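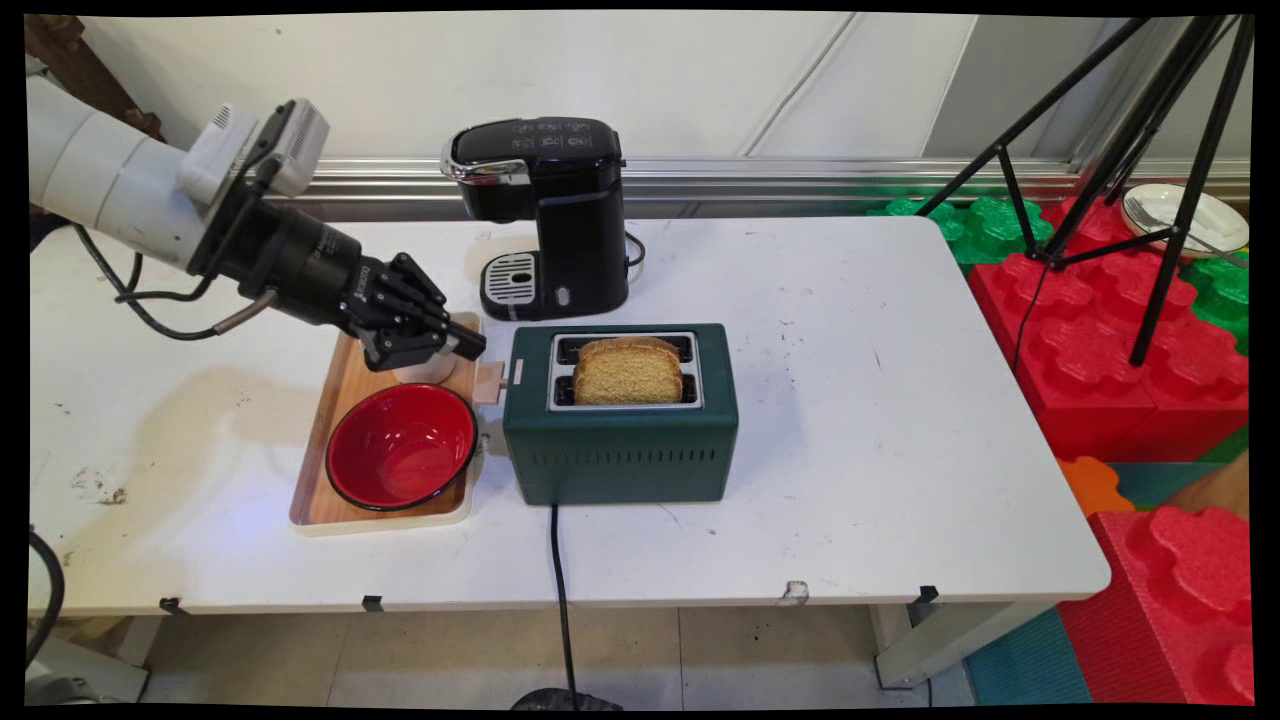

The Varkeck Teach Station is a tabletop package for recording manipulation tasks by demonstration. An operator drives one arm and one multi-fingered hand, either by guiding the arm directly or through the remote pendant and glove, and the station stores joint positions, hand posture and camera video on a common clock. It is sold for kitchen and household tasks in particular, where the objects are small, close together and of unequal height. A typical layout puts a wooden tray with a bowl and a small white cup to one side, a two-slot toaster next to it and a single-serve coffee maker behind the toaster. The hand has to come down over the cup with its fingers already curled, and the forearm has to stay clear of whatever stands beside the tray. Tasks of this kind are hard to script point by point and fairly quick to demonstrate.

Teaching modes

Hand guiding. The arm runs in gravity compensation while the enable switch is held. The operator takes hold of the wrist section and moves it through the task. Finger posture is set from the pendant, either from a stored list of grasps or by a closing slider. Hand guiding suits short approaches and single placements. The operator's arms will appear in the video, so episodes meant for training a vision policy are normally recorded in remote mode.

Remote control. The operator wears the Ondano glove on one hand and works from a position outside the arm's reach. Wrist motion is relative: pressing the clutch pedal freezes the arm so that the operator can return to a comfortable posture and continue. Motion scaling can be set to 100 percent for transfers or 50 percent for fine work such as closing on a cup rim or lowering an object onto a tray. Scaling can be changed during an episode and the change is written to the log.

Mixed. Waypoints are taught by hand guiding and the contact portion of the task is then recorded remotely from the last waypoint. Most users settle on this mode for tasks with a long reach and a short grasp.

What is recorded

Each episode is one folder. It holds the joint and finger states at 100 Hz, the operator commands before and after filtering, the video from each connected camera, the scaling and clutch events, and a plain text note field. Commands and measured states are kept separately. The lag between them is useful when a replay misses by a small amount, and it is lost if only one of the two is stored.

An episode can be marked good, failed or partial at the end of recording. Failed episodes are kept unless the operator deletes them. A partial episode can be trimmed in the viewer, which leaves the original file unchanged and writes a second index.

Replay

Replay runs an episode open loop at 50 or 100 percent of recorded speed. It checks joint limits and the keep-out volumes before the arm moves. It does not check whether the objects are where they were during recording. If the tray has been shifted, the hand will go to the old place. Mark the tray corners on the table before a recording session and put the objects back on their marks between episodes.

Open-loop replay is intended as a check on the demonstration. For anything that must tolerate changes in position, export the episodes and train a policy in your own software.

Table and cable preparation

Use a rigid table. Route appliance cords down off the table edge and away from the arm base. The arm cable needs a free loop long enough for full wrist rotation; a loop that is tight at the start of a task will pull on the wrist before the end of it, and the pull shows up in the recorded torque as if it were contact. Check the loop with the wrist at both limits before the first episode.

Draw keep-out volumes around tall appliances. The box should include levers, knobs and anything that stands out of a slot or opening. The default margin is 50 mm and can be reduced per object.

The station is supplied for demonstrations with unpowered appliances and empty vessels. The hand is not sealed against liquids.

Package contents

Teach Station controller with power supply
Remote pendant with enable switch
Ondano glove, right hand, with charging dock
Clutch pedal
2 fixed cameras with clamps
Calibration board
Recording and replay software, one seat

The arm and hand are ordered separately. Mounting plates are available for the Ojeda series arms and hands. For other combinations, send the flange drawing with your inquiry.

Options

Left-hand glove
Second pendant for instructor use
Extended arm cable, 2 m
Storage module for 200 hours of video

Training

A one-day introduction is held at the Vumurham workshop and covers calibration, both teaching modes, keep-out volumes and export. Participants may bring their own objects. The next course is in February. Course content and registration are handled by Kwesi Aryee, applications group.

Page revised December 2, 2025. Replaces the earlier sheet, which listed the clutch pedal as an option - it is now standard.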